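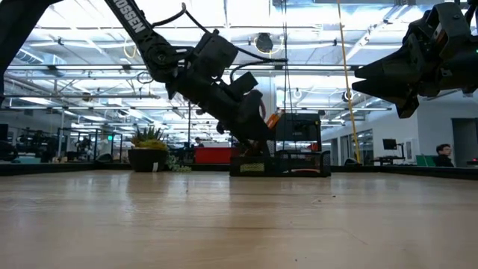 Trailing succulent in a mixed pot, trim or leave?

Endang Sutanto
Posted March 4, 2025

I have a dark rounded planter with several succulents in it, spiky dark green ones, some with reddish leaves and a yellow-green one in the middle. It stands at the back of a wood-grain table. The pale green trailing one has come over the right side and now lies on the tabletop. Can I cut it back, and will the pieces root? I don't want to lose the rest of the pot. The table has a glossy finish and I water every 10 days or so, if that matters.

Danang Wuisan
Yes, cut it. Use clean scissors and cut just above a leaf. Leave the pieces on a dry plate for three days, then lay them on gritty soil and wait a week before watering. I did mine in August and most of them took. I would not cut more than a third of it at once — the others in the pot won't mind either way.

Syahrul Sutanto
mine trails down a shelf and I never touch it. looks fine

Zdeňka Kopecký
Danang's method works. I would also put a saucer or cork mat under the pot. Stems lying on a table hold damp against the finish after watering, and I have a pale ring on my sideboard from that. If the pot has no drainage hole, water less often than you do now and check the soil with a stick first.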